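3.2 Keeping the parts in order

It is easy to forget, when one has taken apart a good many desktop machines, how much a beginner has to hold in the mind at once. Josiane Lemaire, who looked after our bench at Sindencombe through most of October, liked to say that a bare board was a friendlier thing to teach from than a full one, and we came round to her way of thinking. With the processor and the memory out of the way, the layout explains itself rather well: the socket in the middle, a bank of slots on either side of it, and the expansion slots further off (Figure 4a). Our learners were given time simply to look before they were asked to handle anything at all.

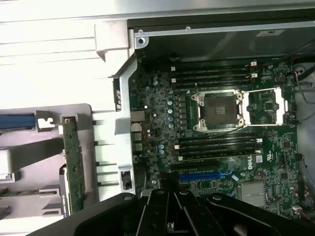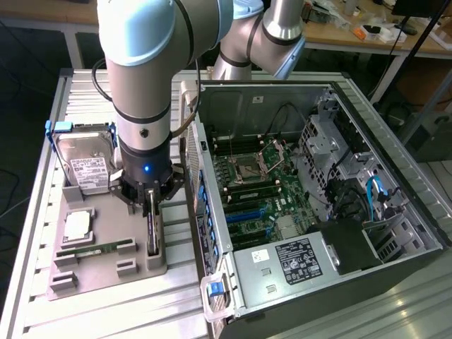
Figure 4. (a) Dell workstation board with the processor socket open and all eight memory slots empty. (b) Parts tray beside the open case, with the hard disk drive, the processor and memory modules.

The tray deserves a word or two of its own, as it gave us more trouble than the computer did! Our first version was a plain flat one, and parts wandered about on it. Hugo Hoarau then suggested giving each part a place of its own, with the memory modules held in narrow slot holders, and after a fair amount of filing and grumbling we settled on the grey tray used for the remaining 119 sessions. A drive is bulky and forgiving and can rest in a shallow pocket, whereas a processor wants a holder that keeps fingers well away from its underside.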